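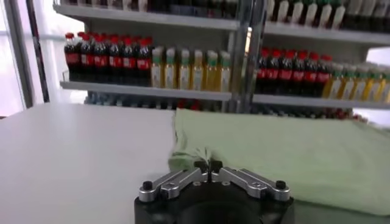
Thursday, July, started 8.40

String bed drop test, Skaltora polyester, second go. The Hestum sheet says it "holds tension like nothing else on the market". I've read that sentence on four other reels in two years, so no excitement yet.

12 rackets, all the same Surow frame, all strung on the Lengyel machine with the same pull. Half Skaltora, half our usual poly. Pinged each one straight off the machine and again after an hour on the rack. Then the ball machine, up to 177 hits per racket, pinged again.

Skaltora drops less in the first hour. I'll give it that. After hitting, the gap between the two sets shrinks to something I could get by leaning on the clamp differently. Racket 5 is the only one that looks like the brochure, and I don't trust 5 — the third cross slipped and I re-pulled it. Should have cut it out. Left it in the table with a question mark.

Still don't know what "playing tension" on the sheet means. Measured when? By what? The stringers' forum quotes it as if it were a unit.

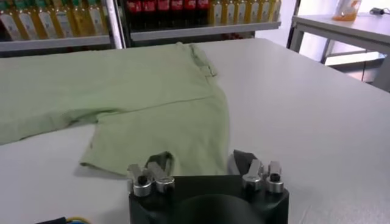
Aranka Gál would throw out the whole first-hour column, as the frames went from the stringing bench to the rack by the window and the sun gets on them by ten. She also wants the knots checked on every racket before we blame the string for anything. Fair on the knots. On the sun I'm less sure, both sets sat there together, but I've moved the rack anyway.

Also: the ping app reads differently on my phone and hers. Same racket, same spot, different answer each time. Use one phone. Mine is logged for everything so far, keep it that way.

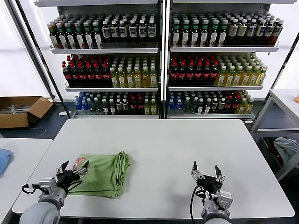 Photo: Edit Major

Afternoon. Restrung 5 and one of the usual-poly frames, fresh knots, no re-pulls. New 5 behaves like all its neighbours. So much for the brochure racket.

The club wants a yes or no on the bulk order. At the moment it's a no from me, unless the price comes down to what we pay now. Durability could change that, but all we have there is Hestum's word.

To do: second reel from a different batch. Clean the clamps. Ask Hestum for the raw readings (asked once, got the brochure again).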